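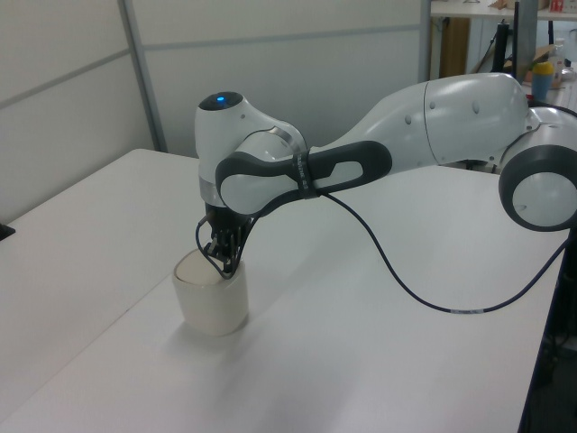 gripper down in the cup. Trinura cell, bench 5

Posts > Robot cells > Trinura bench

Last updated 12 March 2022

1/ ok thread on the Trinura cell bc people keep asking how I look after it. one arm, one white table, two fingers. typing this between runs so bear with me

2/ cable first. always cable first. the loop on this arm has to hang free with slack at the wrist, or it tugs when the last joint turns. mine was strapped too tight in January and I chased a "bad gripper" for two days. it was the cable

3/ fix was boring. cut the strap, let out a hand's width, new strap on the forearm, then swing the wrist end to end by hand and WATCH the loop. if it snags anywhere start over

4/ cups are the easy job. go in from the top, open the fingers, lift. soft plastic so I keep the force at 30 percent. more than that and the rim goes egg shaped

5/ lids are teh hard job

12 comments · 41 shares

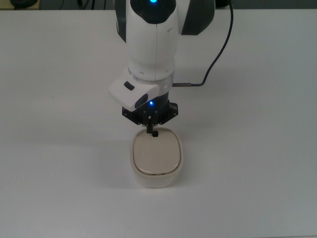 fingers over the back of the lid

6/ lid sits down inside the rim of the tub so there's no edge to grab. you get one spot toward the back and that's it. miss by a little and you just push the whole tub across the table

7/ so height matters way more than it does on cups. I teach the hover point first, save it, then come down in tiny steps at the slowest speed. never teach the grab point cold

8/ re-teach after ANY work on the wrist. even if you only took the connector off and put it back. learned that from the Gusberg cell, we lost an afternoon

9/ wrist checks, every morning:
- connector seated, finger tight
- screws on the gripper body, go round with the small hex key
- wipe fingertips, alcohol, let them dry
- light at the wrist on before you touch anything

10/ I log it all in Stundidus. last full service was at 530 hours, we're 287 past that now. no play in the fingers yet. will pull them at the next one anyway 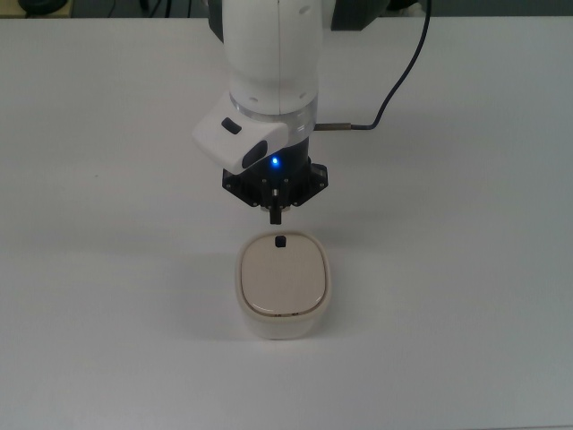

2 min read

11/ this is the view I use for lining up. finger straight above the little black knob, small gap, stop. look from the front, then go look from the side too bc from one angle everything looks lined up

12/ if it's off left or right don't fix it in the program. check that the table hasnt moved. ours crept almost a finger width over the winter, somebody leans on it. tape marks on the floor now

13/ button on the wrist handle: hand guiding. hold it, move the arm, let go. keep your other hand off the gripper while you do it pls

14/ spare fingers come from Ristić, slow but they fit. order before you need them. I keep two sets in the drawer and one is already worn so really it's one set

15/ someone asked about table color. plain white is fine for us, but the pale tubs don't stand out much against it. if your camera struggles, try moving the lamp before you go messing with the settings. worked here

16/ next up is the pad swap, want to try a softer rubber on the lids. will add to this thread when the parts show up

9 comments · 26 shares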